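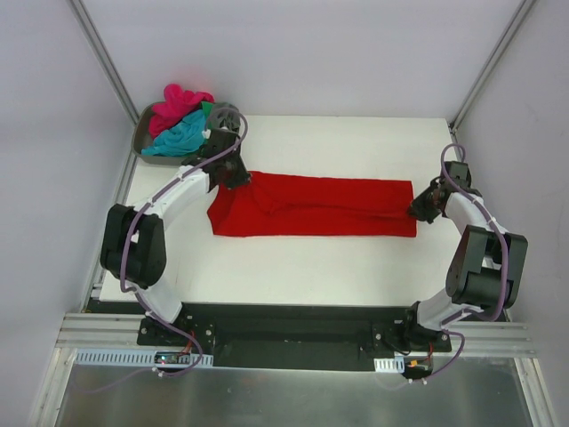
Red cloth on the white tabletop, crease still running down the middle. Troltau, folding room.

Search this site Go
4 min read

Open day at Troltau - notes from the textile floor

Typing this up on the train back so forgive the mess. Left home at an awful hour, missed the first connection, got to Troltau with maybe ten minutes to find a badge and a coffee. No coffee. Badge had my name spelled wrong, kept it.

First, how big the place is. 2,622 square meters over two floors, laundry and finishing downstairs, the folding and test rooms up top. Liên Bạch took our group round. She talks fast and walks faster. Half of us lost her at the stairs.

Downstairs was steam, mostly. Long rows of presses, hotel sheets going through, a smell like a hot ironing board. Loud too. I got one decent answer out of the floor lead, Octavio Vergara, who's been in finishing since he was a teenager: the worst thing they get in is fitted sheets, the second worst is anything red. Red goes through on its own, always, and he checks the water himself afterwards. Roughly 316 loads a week at the moment, up since they took on the Grotmont hotels in March.

Then upstairs, which is what I came for. Folding.

I fold for a living (table linen, mostly, for a small rental outfit) and I still learned something. Main point from Liên - get the cloth flat before you think about the fold. Sounds obvious. But look at the red one at the top of this page, mostly flat either side and then that long ridge right through the center, with the wrinkles curving off at one end. One end almost square, the other end a pointed corner going its own way. I see that on my own table every day of the week. Fold over it and the crease is in there till the next wash.

Her method, as I scribbled it:

Sort out the crooked end first, leave the square one alone.
Hold near the top edge, not at the very corner.
Pull lengthwise, then smooth from the middle out to both sides.
If the ridge comes back, lift and lay it again. Dont press it down with your palm.

We had a go with napkins at the side tables. Mine were fine. Trí Diệp from Doãn did 8 in the time I did five and was not modest about it.

Plain white tops on the worktables by the way, and I want one. My bench at home is dark wood and you lose every shadow. On white a red cloth shows you everything, ridges, slanting edges, the lot.

Q&A was short. Someone asked about lint. Somebody else asked about lint again. I asked what weight of cotton they like for practice and Nhàn Châu said 169 gsm, anything lighter slides about and teches you bad habits. Writing that one on the wall.

Lunch was soup, good bread. Small shop by the exit selling seconds from Tovness - tablecloths mainly, hems a bit off. Bought two. Should have bought four.

Next open day isn't fixed yet, ask at the desk and they put you on the list. Wear flat shoes. Parking is hopeless, take the train and get the earlier one.

Contact | © 2026 Khôi Dương | Back to top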